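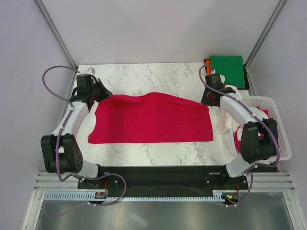 Two arms at the upper corners of a red cloth, with a basket of white and red clothing on the right.

How to test whether a two-arm robot can fold your laundry

By Amancay Bustos

Folding is the chore people ask me about most. The short answer is that a pair of arms on a bench can fold some things, slowly, if you set the job up well. The steps below are the ones we use at Plotdale to find out what a given setup can do. You need a working two-arm bench, a way to record runs, and a pile of ordinary clothes.

Step 1. Pick the fabric

Start with flat rectangles. Hand towels and plain cotton cloths are good. Leave T-shirts for the second day and skip anything with a hood, buttons or a drawstring until the rest works.

Use colors that stand out from the table. A red cloth on a pale surface gives the vision software a clean edge to find. White on white is the hardest case, and you should save it for Step 5.

Wash everything once before you begin. New cloth is stiff and will make your results look better than they are.

Step 2. Write down what counts as folded

Do this before the first run. Ours reads: two folds, corners within two finger widths of each other, nothing hanging over the side of the stack. Norbert Gulyás wrote a stricter version for the Darkbridge bench and no run passed for a week, so be reasonable.

Step 3. Start from flat

Lay the cloth out by hand. Bring both grippers over the two far corners, lower, close, lift together, and carry the edge toward the near side. Watch the lift. If one side comes up late, the cloth twists and the fold lands crooked.

Common faults at this stage:

Gripper closes on air. Lower the pick height a little at a time.
Gripper takes two layers. Raise it, or come in at a shallower angle.
Cloth slides on the table. Slow the carry. A smooth surface makes this worse.

Run it until you get five good folds in a row, then move on.

Step 4. Start from rumpled

Drop the cloth from elbow height and let the arms sort it out. Expect your success rate to fall hard. On our bench, 883 of 2,191 rumpled starts ended in a fold that met the Step 2 rule. Most of the failures came before any folding was tried - the arms never found two usable corners.

A timer helps here. We stop a run at 89 seconds and mark it failed. You can choose another limit, but keep it the same for every run.

Step 5. Stack and mix

Put one item on top of another and ask for the top one only. A colored cloth over a white garment is a fair first test. Then swap them. Then try two whites.

Last, have the arms take items out of a basket. Sleeves hang over the rim, one piece drags another out with it, and the grip point is usually hidden. Gleice Moura ran this part for us in March and her advice is to keep the basket less than half full.

Reading your results

Report the rate for each step separately. A single average hides the gap between Step 3 and Step 4, and that gap is what a buyer needs to know.

If your bench passes Step 3 only, it may suit a shop that already feeds flat goods by hand, such as napkins or cleaning cloths. If it passes Step 4, small towels are within reach. For a mixed family load, I would still fold it yourself. A person does a towel in a few seconds and doesn't need the table cleared first.

Send questions about the scoring sheet to Wellington Bezerra at Plotdale.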